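Pralteo Residences
Print this page | E-mail this page
Last updated: July
Reading time: 3 minutes

Furnished Lounge Inspection Checklist, with Comments
Unit type: Heris, ground floor
Inspector: Renji Ichikawa
Start of inspection: 9:40 a.m.

This checklist is completed before a furnished lounge is released to a new resident. Each item is marked Satisfactory, Action Required, or Not Applicable. Comments must be entered for every item marked Action Required and may be entered for any other item. The completed form is kept in the unit record.

Section A. Access and walkways

A1. Entrance door opens fully and closes without force. Satisfactory.

A2. Walking route from entrance to seating is at least 3 feet wide. Satisfactory.
Comment: Route measured at its narrowest point, beside the bookcase.

A3. Floor coverings lie flat, with no raised edges. Action Required.
Comment: One corner of the entrance mat is curling. Replace the mat. Do not tape it down.
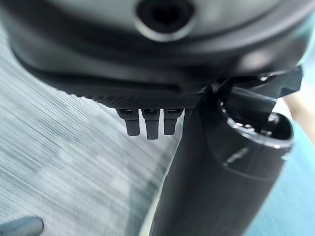
Lounge inspection, Heris unit.

A4. Extension cords do not cross any walking route. Satisfactory.

A5. Light switches at both ends of the room operate. Satisfactory.
Comment: The switch plate by the window is loose. Tighten at the next maintenance visit.

Section B. Seating frame and base

B1. Sofa stands level and does not rock when weight is applied to either end. Satisfactory.

B2. Feet are secure and fitted with floor pads. Action Required.
Comment: One pad is missing at the rear. Fit a new pad from the Stivel stock, and check the remaining pads for wear at the same time.

B3. No staples, splinters, or sharp fittings can be felt along the base. Satisfactory.
Comment: Checked by hand, wearing gloves, along the full length of the base and under the front rail.

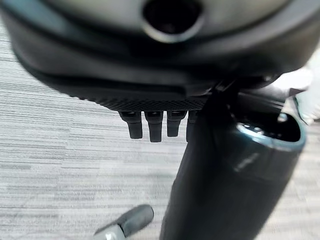
The rear of the sofa must also be checked, even where it stands close to a wall. Inspectors should ask for help to move any item weighing more than 50 pounds and should record the name of the person assisting.

B4. Sofa is clear of heaters by at least 12 inches. Satisfactory.

B5. Manufacturer's fire safety label is attached and legible. Satisfactory.
Comment: Label found beneath the left seat section. Wording agrees with the unit record.

Section C. Cushions and throws

C1. Loose cushions are clean and free of tears. Satisfactory.

C2. Zippers close fully and the pull does not project from the cover. Action Required.
Comment: The pull on the gray fabric cushion stands out near the corner. Turn the cover so that the zipper faces the back of the sofa when the cushion is in place.

C3. Seams are intact on all sides. Satisfactory.
Comment: Slight rumpling along the edges of the gray cushion. No open stitching. The filling should be shaken out before the room is released.
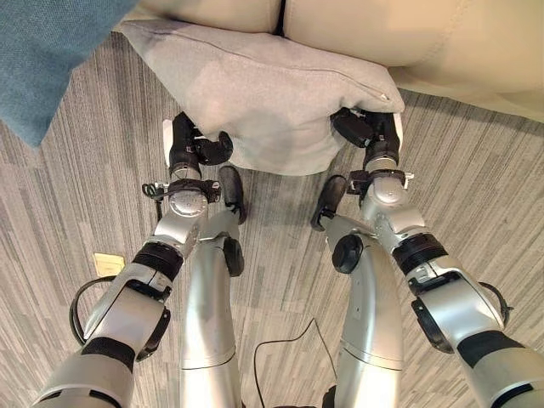

Cushions are to be returned to the seat as soon as they have been checked. A cushion left on the floor in front of a sofa is a trip hazard and must be recorded under A2 if it is found there at the start of an inspection.

C4. Gaps between seat sections are free of coins, pins, and other small objects. Satisfactory.
Comment: One hair clip removed and handed to the Were office.

C5. Throws and draped fabrics do not reach the floor or hang across a walking route. Satisfactory.
Comment: Refold if the room is used before handover.

Section D. Cleaning and storage

D1. Upholstery is free of stains. Satisfactory.
Comment: The cream upholstery marks easily. Use a white cloth only, and test any cleaning product on the rear panel first.

D2. Cleaning products have been removed from the room. Satisfactory.

D3. Spare covers are bagged and labeled with the unit type. Not Applicable. 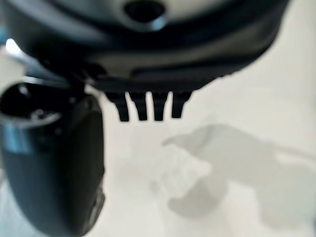 Section E. Result and follow-up

E1. Overall result: Release withheld until items A3, B2, and C2 have been closed.

E2. Replacement parts may be ordered without further approval where the total is below the $2,000 unit limit. The mat and the floor pad fall within this limit.

E3. Reinspection is limited to the items marked Action Required, unless furniture has been moved in the meantime. In that case Sections A and B are to be completed again in full.

Signed: Renji Ichikawa
End of inspection: 10:25 a.m.

Print this page | E-mail this page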